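Jirasex 4
Trajectory tooling for hand-held gripper recordings

Jirasex takes the recordings from a pair of hand-held grippers and turns them into clean, time-aligned trajectories you can train on. Version 4 is the one we've wanted to ship since the very beginning, and we're really happy with it!

The big change is the marker tracker. Each gripper carries a cube with black-and-white codes, and the old tracker needed two visible faces before it would commit to a pose. The new one works from a single face and carries the estimate through short gaps, so low reaches and work close to furniture (always our worst recordings) come through with far fewer holes. Left and right are solved together in one shared floor frame.
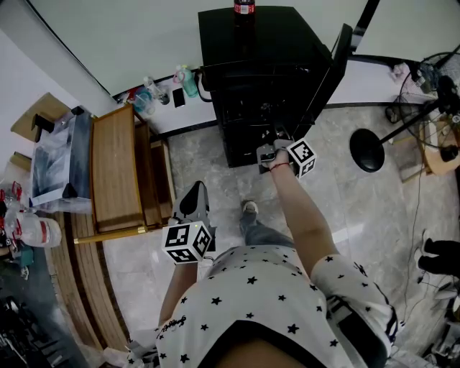
Jade Marchand wrote to us that the gap report alone changed her mornings: she used to scrub through every recording by hand, and now she opens only the ones Jirasex flags. She also asked for a way to trim several recordings at once. It's in this release, under Edit > Trim Batch.

Also new in 4:
Jaw opening exported on the same clock as the pose
Dulska, our replay viewer, now built in (drag the timeline, both hands move)
Reach check against your own arm model, with failing segments marked in orange
Batch jobs of up to 2,000 recordings

On our test set of 452 household recordings, 81 still needed a manual fix. Most of those were fast wrist turns, and Ghislain McIntyre is already working on them for 4.1.

Runs on Linux. Needs 70 GB of free disk for the full install, much less if you skip the sample recordings. Files made with Gauthier import directly.

Developed by Zesavby. Release notes | Install guide | Contact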